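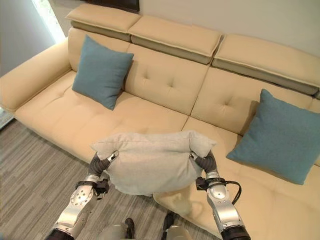 Enseñar una tarea por demostración consiste en registrar pares de observación y acción mientras una persona conduce el robot, y ajustar después una política que reproduzca la relación entre ambas. La calidad de lo aprendido depende en gran medida de qué se decide registrar y con qué criterio se aceptan los episodios. La manipulación de un cojín con dos manos es un caso útil para fijar ideas: con una mano humanoide pinzando cada esquina lateral, el tejido se frunce por el borde superior y la parte baja cuelga, de modo que la forma del objeto depende de la separación entre las manos tanto como de su pose. Un modelo de cuerpo rígido no describe bien esa situación, y por eso la tarea se presta a ser demostrada antes que programada.

Robótica de servicio. Hoja 2: demostración por guiado y por teleoperación
Profesora: Tatiana Oravec
Prácticas: Priit Rätsep

1. Dos vías de demostración

En el guiado manual (enseñanza cinestésica) la persona mueve directamente los eslabones del robot, con los motores en compensación de gravedad. El robot registra sus propias posiciones articulares y no hace falta establecer correspondencia alguna entre cuerpos. El inconveniente aparece en tareas bimanuales con muchos grados de libertad: un solo demostrador difícilmente coloca dos brazos y cierra dos manos de varios dedos a la vez. Además, su cuerpo ocupa parte del campo visual, y las imágenes registradas contienen un elemento que no estará presente durante la ejecución.

En la teleoperación la persona actúa sobre un dispositivo de mando y el robot sigue las consignas. Las imágenes quedan libres del demostrador, pero hay que resolver tres cuestiones: el reescalado del movimiento, la latencia del enlace y la pérdida de tacto. Quien teleopera una mano sin retorno de fuerza cierra los dedos guiándose por lo que ve, y tiende a apretar de más. Con tela y relleno el exceso se tolera. Con un vaso, no.

La distinción es antigua. Los apuntes de Ferrand (1983), que siguen en la bibliografía del curso, llaman «programación por arrastre» a la primera vía y tratan la segunda en un apéndice. La proporción se ha invertido desde entonces, pero el capítulo sobre errores de repetibilidad conserva su interés.

2. Formalización

Sea o(t) la observación en el instante t y a(t) la acción registrada. Un episodio es la secuencia ordenada de pares (o, a) desde el estado inicial hasta la marca de fin. El conjunto de datos D es la unión de los episodios aceptados.

La observación incluye:
– las imágenes de la cámara de cabeza;
– las imágenes de las cámaras de muñeca;
– las posiciones y velocidades articulares de brazos y manos;
– la orientación del tronco, si el robot la proporciona.

La acción es la consigna enviada, que conviene no confundir con la posición alcanzada. La diferencia entre ambas contiene información sobre el contacto: cuando los dedos aprietan un objeto blando, la consigna se adelanta a la posición medida y esa diferencia crece con la fuerza aplicada. Si se registra como acción la posición alcanzada, la política aprende a colocar los dedos justo en la superficie del objeto, sin apretar, y la pinza resbala. El error es frecuente en los informes de prácticas y se penaliza.

3. Estados iniciales

Toda demostración arranca en un estado inicial s(0). Si s(0) apenas varía, la política memoriza una trayectoria. Si varía sin control, harán falta muchos más episodios para cubrir el espacio. El procedimiento del curso fija de antemano una rejilla de posiciones y orientaciones del objeto y reparte los episodios entre las casillas.

Para la tarea «llevar el cojín del suelo al asiento» se admite como estado inicial un cojín claro en el suelo, apoyado en el frente del sofá y situado delante de los pies del robot, con ambas manos abiertas a los lados. Los demás cojines pueden quedarse sobre el sofá. Su presencia forma parte de la variabilidad que se quiere cubrir: la política debe distinguir el objeto de la tarea de otro de forma parecida y color distinto. Se anota en la ficha del episodio qué objetos hay y en qué casilla.

La proximidad del objeto a los pies obliga a una mirada muy inclinada. En esa postura la cámara de cabeza recoge los antebrazos, las manos y las piernas del propio robot junto con la zona de trabajo. No se recortan estas regiones. La posición relativa entre mano y objeto, medida en la misma imagen, es una señal más estable que la posición absoluta de cualquiera de los dos.

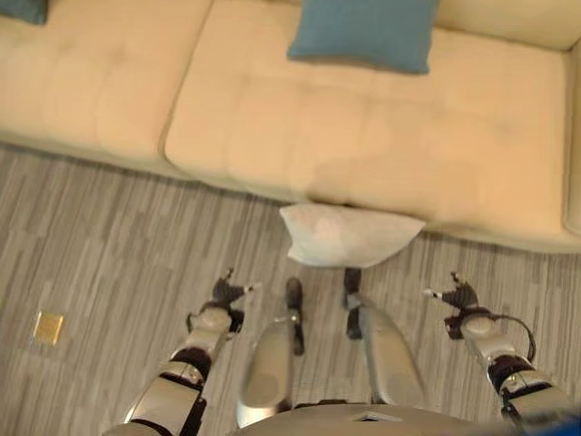 4. Secuencia de una demostración por teleoperación

4.1. Reposo. Manos abiertas, brazos por delante del tronco. El operador comprueba que la consigna y la posición medida coinciden dentro de la tolerancia. Si no coinciden, se repite el acoplamiento.

4.2. Aproximación. Las dos manos descienden hacia los lados del objeto. Se recomienda velocidad constante y trayectoria sin paradas. Las dudas del operador también se aprenden: una pausa de un segundo sin cambio visible en la observación genera estados casi idénticos con acciones distintas, y la política puede quedarse detenida en ese punto.

4.3. Cierre. Los dedos se cierran sobre las esquinas. Las dos manos deberían cerrar casi a la vez, y un desfase grande hace girar el cojín alrededor de la primera esquina sujeta.

4.4. Elevación. Se levanta el objeto manteniendo la distancia entre muñecas. Si la distancia disminuye, el cojín se pliega y su parte inferior puede rozar el borde del asiento. Si aumenta, la tela se tensa y escapa de los dedos.

4.5. Depósito. Se coloca el objeto sobre el asiento, se abren los dedos y se retiran las manos antes de dar la marca de fin. Un episodio cortado con los dedos cerrados no enseña a soltar.

La duración máxima de un episodio es de 960 muestras. Los que la superan se descartan sin revisión. El límite es deliberadamente holgado: un operador con cierta práctica termina mucho antes, y los episodios que se acercan al tope suelen contener un segundo intento de agarre.

Los segundos intentos merecen un comentario aparte. Oravec y Jankauskaitė defienden posturas distintas en este curso. La primera elimina todo episodio con agarre fallido; el segundo conserva aquellos en que el operador recupera el objeto sin volver al reposo, con el argumento de que enseñan a corregir. En la práctica se entregan ambos conjuntos por separado y se comparan las tasas de éxito. El programa de grabación, Sturnari, permite etiquetar el episodio como «limpio», «recuperado» o «fallido» desde el pedal del operador.

5. La cámara de muñeca

La cámara de cabeza pierde información en el momento del contacto, porque la propia mano tapa la esquina que está sujetando. La cámara de muñeca cubre ese hueco. A esa distancia un dedo puede ocupar buena parte del encuadre y la tela casi todo lo demás, por lo que la posición del objeto en la habitación no puede leerse de la imagen. Se lee en cambio el estado local: si hay un pliegue bajo la punta del dedo, hacia dónde corre la arruga que sale del punto de contacto, cuánta tela ha entrado en el agarre.

El desenfoque de movimiento es habitual en estas imágenes. Un giro moderado de la muñeca desplaza mucho el contenido cuando el objeto está tan cerca. Se puede reducir acortando la exposición, a costa de ruido. Las muestras borrosas no se filtran, ya que la política las encontrará también durante la ejecución y conviene que las dos distribuciones se parezcan. 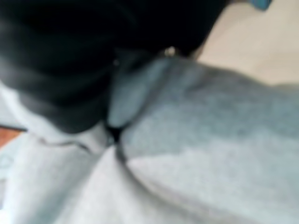
Página 7

Sincronización. Las cámaras de cabeza y de muñeca no disparan a la vez. Cada imagen lleva la marca de tiempo de su captura, y al construir la observación se toma, para cada flujo, la muestra más reciente anterior a t. No se interpola entre imágenes. Las señales articulares sí se interpolan linealmente.

La latencia del enlace de mando se mide antes de cada tanda: se pide un movimiento brusco de un solo eje y se compara el flanco de la consigna con el de la posición. El valor se anota en la cabecera del archivo. Si cambia de una tanda a otra, los episodios no se mezclan sin realinear.

6. Criterios de aceptación

Un episodio se acepta si cumple todo lo siguiente:
a) el estado inicial corresponde a la casilla asignada;
b) la marca de fin se da con las manos abiertas y fuera de contacto;
c) no hay saltos de consigna por pérdida de seguimiento del mando;
d) ningún flujo de imagen presenta huecos;
e) la ficha está completa y firmada por quien operó.

El punto c) se verifica con el guion Tanner, que calcula la segunda diferencia de la consigna y marca los picos. Austra Zariņš ha preparado una versión que trata por separado los dedos, donde los picos legítimos son más frecuentes – el cierre es rápido por naturaleza – y el umbral general daba demasiados falsos positivos.

7. Deriva de la distribución

Una política entrenada solo con D visita durante la ejecución estados que el operador no visitó. Un error pequeño en la aproximación deja la mano algo más alta de lo previsto; la observación resultante no figura en los datos, la acción empeora y el error se acumula. El remedio usual es recoger correcciones: se ejecuta la política, el operador toma el mando cuando se desvía y se graba el tramo corregido. El cambio de mando debe quedar etiquetado muestra a muestra, y las acciones de la política anteriores a la intervención se excluyen del entrenamiento.

El fondo también cuenta. Un suelo de rayas irregulares, un asiento claro con costuras o un mueble lateral blanco pueden confundirse con los bordes de un cojín también blanco. Al variar s(0) se varía asimismo el punto desde el que mira el robot, para que ningún rasgo fijo del entorno sirva de referencia encubierta. 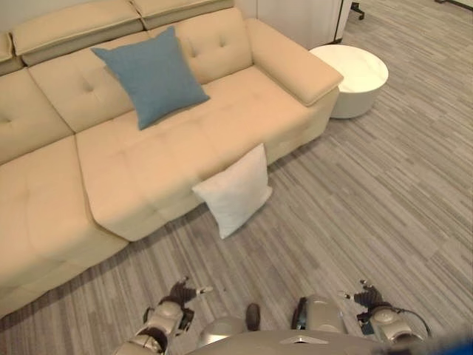 Para detectar si una política se apoya en tales referencias se usa una prueba de desplazamiento. Se mantiene constante la posición del objeto respecto del robot y se traslada el conjunto a lo largo del frente del mueble. Si la tasa de éxito cae, el entorno estaba actuando como pista. La prueba se hace con la misma política, sin reentrenar, y con las casillas centrales de la rejilla para no añadir una segunda fuente de error.

8. Trabajo para la próxima sesión

Ejercicio 1. A partir del archivo de consignas y posiciones disponible en Susimari, estimar el instante de contacto de cada mano. Justificar el umbral empleado.

Ejercicio 2. Proponer una rejilla de estados iniciales para un objeto rectangular blando apoyado en una superficie vertical. Indicar qué orientaciones son equivalentes por simetría y cuáles dejan de serlo si una de las caras lleva cremallera.

Ejercicio 3. Representar la distancia entre muñecas durante la fase 4.4 en los episodios limpios y en los recuperados. Discutir si la diferencia permite clasificar los episodios sin mirar las imágenes.

Las entregas se hacen por parejas, en un único documento, con las gráficas en escala común. Dudas sobre el formato de los archivos, a Priit Rätsep.

Bibliografía de la hoja
Ferrand, T. (1983). Apuntes de programación por arrastre. Capítulos sobre repetibilidad y apéndice.
Jankauskaitė, N. Notas internas sobre episodios recuperados.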